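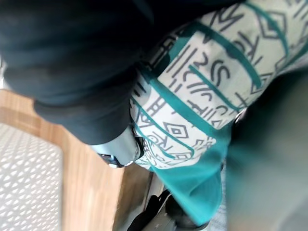
Wrist camera view and patterned cloth, anyone else getting bad grasps?
Student Projects > Manipulation > Laundry sorting

dmaeng_h
Posted 4:12 pm

Hye-jin here, from the Fukik team. We are doing the cloth pick task for the August demo and our grasp success on patterned pieces is a lot worse than on plain ones. Same table, same arm, same gripper. Plain navy is fine. The cream print with the teal stripes and the letter-like symbols is where we lose it.

The network picks a grasp point on the print and not on the edge of the cloth. My guess is that it reads the stripes as folds. We trained on 1,862 grasps and only 63 of those had any kind of print.

Has anyone fixed this without collecting a whole new set? We have 24 days.

piswood_jay
Posted 4:40 pm

63 out of 1,862 is your answer. You need more prints. I would not spend any time on the network until that number is up.

subin_g
Posted 4:58 pm

I don't agree with Jayanthi that it's only data. We had the same problem last term with even more prints in the set. What helped us was the view. When the gripper is holding cloth, a wrist camera sees a big blurry piece of finger on one side and cloth over most of the rest. There isn't much edge left to find. If you take your training views at that range the model learns texture, whatever you feed it.

Back the arm off before you take the picture you plan from. Ours is set to 9 inches above the cloth and we plan once from there, then go in blind for the last part.

dmaeng_h
Posted 5:15 pm

We plan all the way down at the moment. It updates on every image until the fingers close. I thought more updates would be better.

subin_g
Posted 5:21 pm

Only if the later images are good. Try freezing the plan and see what changes. It's one line if you are using the class code.

piswood_jay
Posted 5:44 pm

Going in blind is fine until the cloth moves. If the other piece is lying against it, which it usually is in a pile, you bump the pile on the way down and the plan is wrong. We tried this for the Cliltex challenge and dropped it.

Also, the rules for the demo say closed loop. Check section on autonomy before you freeze anything.

kh_won
Posted 6:02 pm

I'm the TA for this so I'll answer the rules part. Closed loop in the handout means nobody touches the keyboard between start and drop. It does not say how often you have to replan. Freezing is allowed. I'll fix the wording because two other teams asked me the same thing.

On the grasp problem, I would do the cheap test first. Turn the printed piece over, or use a plain piece of close to the same weight, and run the same pile ten times. If it works on plain and fails on the print, then you know it is the look of the cloth. If both fail you have a contact problem and neither more data nor a different view will help.

dmaeng_h
Posted 6:10 pm

Our print shows through on the back so turning it over won't do much. There is a solid teal part on it too, so I could fold it so only that faces up.

kh_won
Posted 6:13 pm

That works. Keep the navy piece next to it as usual so you don't change two things.

wang_daeun
Posted 7:35 pm

Same team as Hye-jin. I want to add something she left out. A good part of the failures are double picks. The gripper gets the print and some of the navy along with it, and the log counts that as a failed grasp of the print. So I'm not sure the pattern is the problem as much as she thinks. The navy fabric folds over thick and sits on top of things.

dmaeng_h
Posted 7:41 pm

I counted those as failures because the task is one piece at a time. But yes, they should have their own label. I can go back through the logs.

piswood_jay
Posted 7:50 pm

Then please do that before anybody gives more advice. A double pick and a miss are different bugs. A double pick you can sometimes fix by lifting a little, stopping, and checking the gripper opening before you go on. Too wide, put it down and try again. I still think you need more prints.

subin_g
Posted 8:04 pm

The opening check was useless for us with thin cloth. Two thin layers and one thick hem read the same. Weight was better, but you need a wrist sensor for that, and I don't think the Nam arms have one.

kh_won
Posted 8:09 pm

They don't. Motor current on the shoulder joint gives you a rough number if you hold still for a second. It's noisy but a double pick with something heavy in it should show up.

dmaeng_h
Posted 9:26 pm

Update. I relabeled the last session. About a third of the "print" failures were double picks, the rest were real misses, and most of those misses were up on the pattern away from any edge. So Da-eun and I were both partly right.

Plan for tomorrow is the fold test with the teal side up, then the frozen plan from higher up. If there is time left we will collect more prints. Jayanthi, do you still have the box of scarves from Cliltex?

piswood_jay
Posted 9:33 pm

Yes, in the cabinet by the sink. Take the whole box but sign it out.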